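Thu 24 July

Bench notes, display and storage props. Skalside job.

Continuing from the last entry. The brief from Skalside is still the small produce display for the shop counter: one mesh cube at the back, one basket in front, fruit moved between them depending on what is being shown. Justov want the layout settled before the September order. Job number for all of this is 3288. The earlier number, 3038, was for the timber trays and is closed, so please stop writing hours against it.

Mesh cube first. Black wire grid, open front, with the light brown wooden panel sitting in the bottom. Without the panel, anything round settles into the grid openings and sits crooked, and the stem of a pear will go straight through. With the panel in, round things roll. Neither is ideal. I tried a strip of felt along the front edge of the panel and it held an apple but looked poor from the customer side. Took it off again. A shallow groove would do the same job and not show. Ans Vanhove to say whether the panel can be routed at that thickness or whether it will split along the front.

Height of the cube is fine. Depth is fine. The wire finish marks if it is dragged along a painted wall, so lift it into place. There is already one grey scuff on the wall in the other bay from me not doing this.

Basket next. Yellow plastic, slotted sides, wavy rim, small loop handle at the back. It came in the Koltus carton with the others. Points noted while handling it:

The flared corners make it larger at the rim than at the base. Measure at the rim when laying out, or two baskets that fit on paper will not fit on the table.

The handle should go to the back. Turned to the front it gets in the way of the hand when reaching in.

The yellow throws a tint on a white surface. Not a fault, but the client's colour sample was checked against bare white and will read warmer next to the basket. Check samples at the far end of the table. 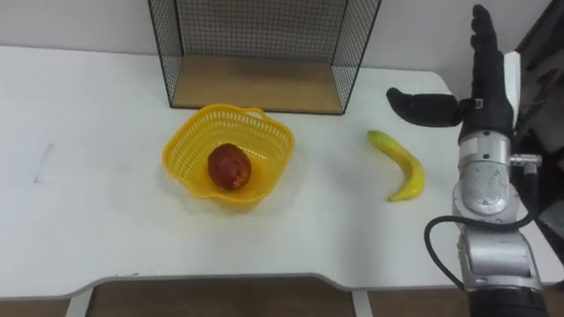 Why put the basket in front of the mesh cube when it could go inside?

The rim is too wide to get past the side panels without tilting, and a tilted basket spills. With the basket in front, the cube stays free for the second line of stock and both can be filled from the same side.

Fruit. We are using the artificial set for layout work. Real fruit was tried for the first round and the bananas were past it before the client had looked at anything. The artificial pieces are light, which is the main problem with them: a knock on the table shifts them and the spacing has to be done over. I would not judge the stability of any shelf or tray from them. For load checks, use bagged sand at 176 g per piece, which matches the weight on the Skinner sheet for a medium apple.

Bananas are the awkward item. They do not stack, they rock on their curve, and one banana across the basket takes up the room of several round pieces. Current thinking is round fruit in the basket and bananas flat on the counter or on the wooden panel. Laid with the curve facing the customer they look tidier. I have no measurement to support that.

Red against yellow reads well from a distance. Yellow on yellow does not, which is another reason to keep bananas out of this basket. If the client insists on bananas in a basket, ask Koltus for a different colour and quote the extra separately.

Table. The white top with the notched front edge is good for standing close to the work, but small things placed near the notch get caught by a sleeve. Keep the layout back toward the wall. Wipe it with a damp cloth only. The spray from the sink cupboard leaves a film on the matte finish and it took me 2 goes to get it off.

To do:

Panel groove, waiting on Ans.
Rim measurement to go on the drawing. The drawing still shows the base size.
Second basket position, left or right of the first. Try both before asking Skalside.
Reply to Justov about labels. They want them clipped to the wire, but the clips I have are too wide for the grid. Narrower ones are listed in the Skinner catalogue, price not checked.
Return the spare Koltus carton or flatten it. It is blocking the lower drawer.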